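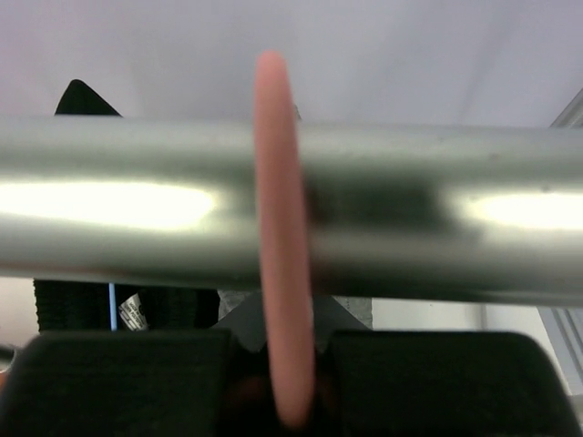
Why does the hanger routine need its own finger height when the garment routine already has one? The hook is narrow and sits right under the rail, so the height that suits a waistband puts the pads well clear of the neck of a hanger.

19/09/2023
Marijke Visser, rail cell notebook

Picked up the list Wolfram left. Main job was the gripper on the Vinero arm, which had been closing a bit to the left of centre whenever the wrist came in level with the rail. Took both fingers off, wiped the mounting faces and found grit under the left one. Cleaned it out, refitted, and did the screws up in 2 passes with the small torque driver. Paint marker on the heads so we can tell at a glance if they walk again.

Fingertip pads are fine. A little polished on the inside faces but no tears, so I left them on. Spares are in the Punow drawer under the bench, wrong label, will fix.

Wrist camera: lens cloth only, no solvent. The exposure had been set for the old ceiling lights and the rail was coming up very bright along the top. I brought it down in small steps until I could find the hook against it, then saved that as the cell default. Previous value is written inside the cover of this book.

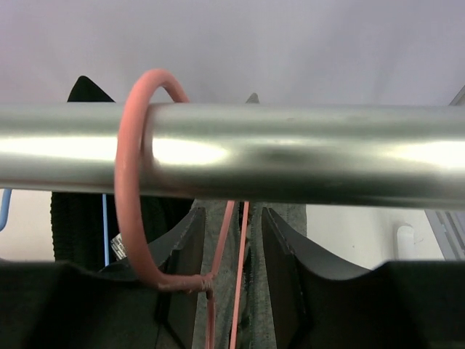
With the camera settled I redid the rail reference. Jogged down at slow speed, fingers open, stopped short of the bar and took the last bit by hand on the pendant. The stored height was low by nearly 2 mm. That would account for most of the missed hooks Wolfram logged, though I'd like his opinion before I close the item.

Settings as of this afternoon:

Approach speed 20 percent near the rail, full speed is locked out until the reference has been checked again.
Standoff before descent 100 mm.
Grip force unchanged.
Seria controller backed up to the shared drive before and after, both copies under today's folder.

Still not happy with the cable at the wrist. It has a flat spot where it rubs on the clamp when joint six winds up. I've re-dressed it with a longer loop and a turn of spiral wrap, but that's a stopgap and the clamp wants moving round to the other side of the bracket.

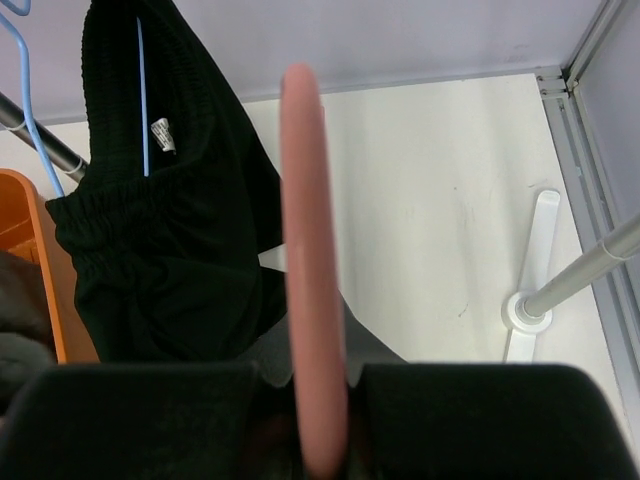

The clamp bracket needs a new hole drilled, so it's a job for the bench and I didn't want to start it with the arm powered. Wolfram, if you get to it first, the drawing is pinned behind the door. Please tag the isolator while you're in there.

One more thing on the rail itself. The base fittings were pushed home by hand last time and I don't trust that. If the pole creeps in its socket the reference goes off and we'll be chasing the arm for something the arm isn't doing. I've put a pencil line across each joint. Check the lines before each run and write it down here if one has opened up.

Mohammed fixture is untouched, still waiting on bushes.

To do: label on the drawer, clamp bracket, second look at the wrist cable, rerun the rail reference from a cold start and compare.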